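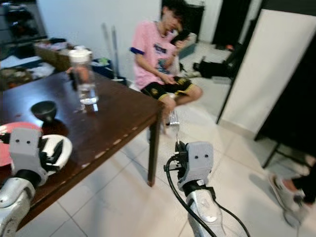 Sylvie Hiebert replied before breakfast that a leak of that size is nearly always a toilet flapper, and that I should put dye in the tank before touching anything in the crawl space. I had written to her last night with the meter figures. Did the dye test at 7:20, both toilets, thirty minutes each. No colour in either bowl. So not the flappers.

Readings so far, all from the main meter. Litres used overnight with every tap shut: 86. The night before was nearly the same. Total for the month to date is 1,187 litres above last February, with the same people in the house and no guests. The small dial on the meter face moves without stopping, slowly, when everything is off. I closed the main shutoff for ten minutes and it stopped, so the loss is on the house side.
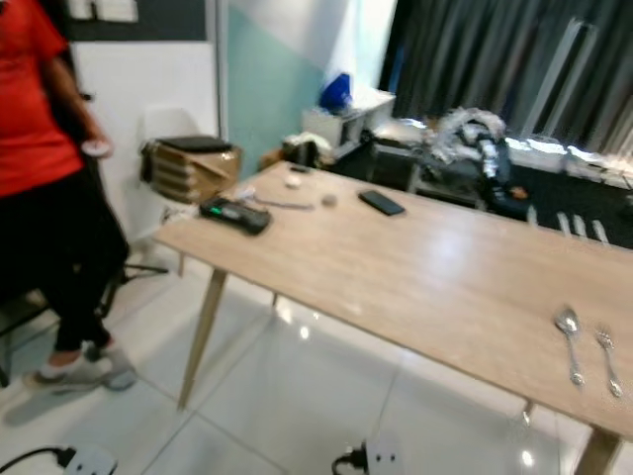
The next step is isolation by branch. There are five branches off the header and only three have working valves. The other two will need new quarter-turn valves, and I priced the Drakos ones at the Flisura yard. The pipe drawing from the previous owner is on four sheets that have to be taped together to make sense, and my desk takes two. A long rectangular table like the pale oak one with the tapered legs would hold the whole set flat, laid lengthwise. For now it is taped to the hallway wall, where the humidity line and the outside tap line can at least be followed with a finger. The outside tap line is drawn in pencil and may never have been built.

Shut the upstairs branch at 1:15 p.m. Dial kept moving. Shut the laundry branch as well. Dial kept moving. Shut the kitchen branch, same. That leaves the softener and the humidifier, neither of which can be isolated without the new valves. The Hollora softener was set to regenerate after 300 litres, much too often for two people, but that should be a scheduled draw and not a constant one. 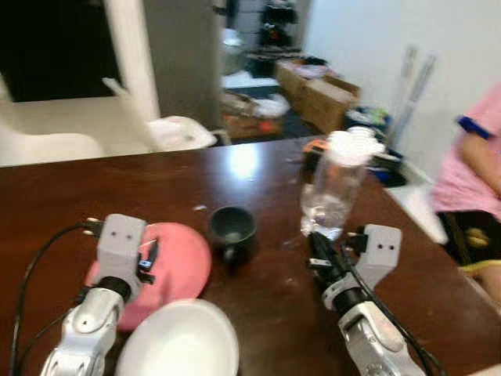 Put the softener on bypass and listen at the drain line with the furnace off, was Sylvie's advice this afternoon. She has had a worn seal pass water straight to the drain for months with nothing on the floor to show for it.

Bypass on at 4:40. Dial slowed, then stopped. Watched it for fifteen minutes. Seal kit is part 303 in the Hollora manual. The Dendo counter has it on the shelf but closes Sunday, so Monday. Softener stays on bypass until then. Meter read again at 9 p.m. and written inside the cupboard door.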